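18/10/2026
By Triin Priedītis

Residents of Langlois can now borrow cleaning things free of charge from the Omero community room. The lending shelf opened this month with 78 articles, among them mops, brushes, basins and buckets, and each can be kept for 2 weeks.

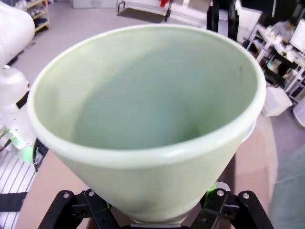
A pale green plastic bucket at the Omero room.

"Many people here live in small flats and have no place to store a big bucket," said Bukola Yusuf, who manages the room. She asks that everything is returned clean — also the inside of the buckets.

The shelf was paid with a grant of 600 euros. Donations of things in good condition are accepted until February.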